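4 Setting up the Ulero label station

4.1 Before you start

This section covers the first-time set-up of the Ulero label station and its connection to the Vovovau stock program. It applies to stations with firmware 4.29 or later. Earlier stations must be updated as described in section 9 before they are connected. Last revised February 8, 2022.

You will need:
The station and its power supply
One roll of direct thermal labels, maximum width 100 mm
The network cable (gray, in the accessory bag)
The registration card with the 12-character station code
A computer with Vovovau already installed

Caution: Use only the power supply delivered with the station. The Odera scale uses a supply with the same plug but a lower voltage. Connecting it to the station will not damage the print head, but the station will restart during printing and the job in progress will be lost.

4.2 Placing the station

1. Set the station on a level surface. Leave 100 mm free behind the rear vent.
2. Keep the station out of direct sunlight. Thermal labels darken when heated, and a roll left in a sunny window can turn gray at the outer layers.
3. Route the power cord through the clip on the underside of the base.
4. Connect the power cord. Do not switch the station on yet.

4.3 Loading labels

1. Press both side latches and lift the cover until it locks.
2. Slide the roll guides apart. Place the roll between them with the labels feeding from the top.
3. Close the guides until they touch the roll. The roll must still turn freely.
4. Pull the first label past the tear bar and close the cover. Both latches must click.
5. Switch the station on. It feeds one blank label and the status light turns green.

Note: If the station feeds more than three blank labels, the gap sensor has not found the edge of the label. Open the cover, slide the sensor to the center mark and close the cover again.

Note: Rolls with a black mark on the backing need the sensor setting "Mark" in place of "Gap". See 4.6.

4.4 Connecting to the network

1. Connect the network cable to the port marked LAN. The port marked AUX is for the scale only.
2. Wait until the status light stops blinking. This takes up to 92 seconds on the first start.
3. Hold the feed button for five seconds. The station prints a settings label.
4. Find the line "Address" on the settings label and keep the label at hand for 4.5.

If the address line shows four zeros, the station has not received an address. Check the cable at both ends, switch the station off, wait ten seconds and switch it on again.

4.5 Registering the station in Vovovau

1. In Vovovau, open Setup, then Devices, then Add.
2. Select "Ulero label station" from the list.
3. Enter the address from the settings label.
4. Enter the station code from the registration card. The code does not contain the letter O or the letter I.
5. Select the stock location the station belongs to. A station can belong to one location only.
6. Select Test. The station prints a label with the location name and a bar code.
7. Scan the bar code. If the name on the screen matches the label, select Save.

Error 24 means that the code has already been used. Remove the old entry under Devices before trying again. Error 429 means that too many attempts were made in a short time. Wait ten minutes. Restarting the program does not shorten the wait.

4.6 Label settings

The following settings are stored in the station and are kept when the power is off.

Darkness: Factory setting 8. Raise by one step at a time if bar codes do not scan. High values shorten the life of the print head.
Speed: Factory setting Medium. Use Low for labels less than 24 mm high.
Sensor: Gap or Mark.
Tear offset: Moves the stopping point of the label forward or back in steps of 0.5 mm.

4.7 Items that cannot carry a printed label

Some goods are too small, too rough or too oily for an adhesive label. For these, create a batch entry and mark the item or its tag by hand.

1. In Vovovau, open the item and select Batch, then New.
2. Write down the short batch number shown at the top of the screen.
3. Mark the item or its tag with the batch number.
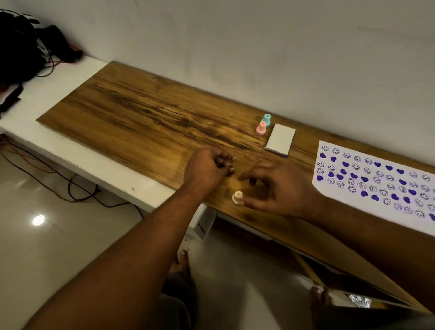 4. Enter the quantity and select Close batch. The number cannot be changed after this step.
5. Print one label for the shelf. The shelf label shows the same short number together with the full bar code.

Note: Short batch numbers are reused after one year. If goods stay in stock longer, switch on "Long numbers" under Setup, then Batches. The change applies to new batches only.

4.8 Tralcombe template pack

The Tralcombe pack adds templates for shelf edges, cartons and returns. To install it, open Setup, then Templates, then Import, and choose the pack file. Templates with the same name are overwritten without warning. Rename your own templates first.

After the import, print one label from each template you intend to use and check the margins. If the text is shifted to one side, check the roll guides (4.3, step 3) before changing the template.

4.9 Cleaning

Clean the print head each time you change the roll. Switch the station off, let it

cool for five minutes and wipe the head with a lint-free cloth and isopropyl alcohol. Do not use the tear bar or any metal tool to remove adhesive.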